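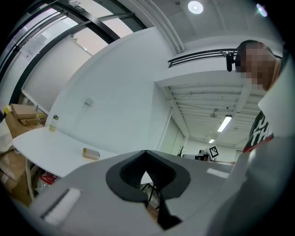

1/9
Six weeks of open homes in Ellis and I can now translate agent. "Light-filled" has a window. "Sun-drenched" has a window and no eaves. "Whisper-quiet" backs onto the depot, inspected on a public holiday.

2/9
First place, Simomine Street. Listed as "walking distance to the station". Walked it. Thirteen minutes if you cut through the bowls club car park, which has a new sign about people cutting through the bowls club car park.

3/9
Macedo Realty had it at "offers over". I asked over what. The agent said she'd love to hear where I saw the value. I saw it at the price, mate, that's why I asked for the price.

4/9
Signed up to Plukus for suburb alerts in April. Ticked two bedrooms, ground floor, no strata pool. It has since sent me 61 properties, several of them pools.
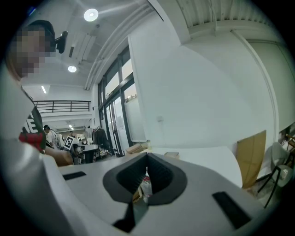 Packet with red markings, beyond two black gripper fingers.

5/9
Went to an auction for practice. Rodrigo Figueiredo from my work came along as moral support and scratched his nose during the opening bid. The auctioneer looked at him with such tenderness. We stood up the back after that with our hands in our pockets.

6/9
Passed in, by the way. "Negotiations are continuing with the highest bidder." The highest bidder was the vendor.

7/9
Strata report on the unit I liked: up to 200 pages, depending on whether you count the correspondence about the bins. I read the correspondence about the bins. Unit 9, you were right, and I'm sorry it went the way it did.

8/9
Also learnt that "original kitchen" and "retro kitchen" are the same kitchen, and that the second one costs more. The oven door was held shut with a peg in both.

9/9
Inspecting another one on Simomine tomorrow. "Deceptively spacious." Bringing a tape measure and a sandwich. If anyone's had their building report done around Ellis lately and didn't cry, please send me the name.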